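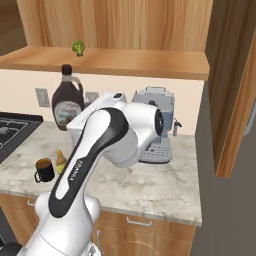
Cooking evenings in Brutcombe: what is new

Dear neighbors, our cooking evenings will start again in August, in the same hall on Cloluvden Street. Last season we had 68 members, and I want to thank everyone who paid the fee on time. This year the fee stays at 300 for the whole season, and the food is included.

Loredana Messina will teach the first evening. She will cook pasta with broccoli and garlic, the way her aunt makes it, with the stems too. Please do not throw the stems away at home, they are very good if you peel them first.

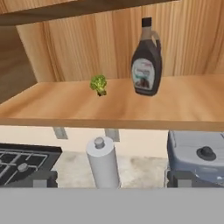
The second evening is with Farzad Karimi, who will make rice with herbs. For this one you should bring your own pot with a lid, not too small.

If you have an allergy, please write it on the form when you register. Forms are with me or with Elaheh Arabzadeh until the end of the month.

Fatemeh Kordestani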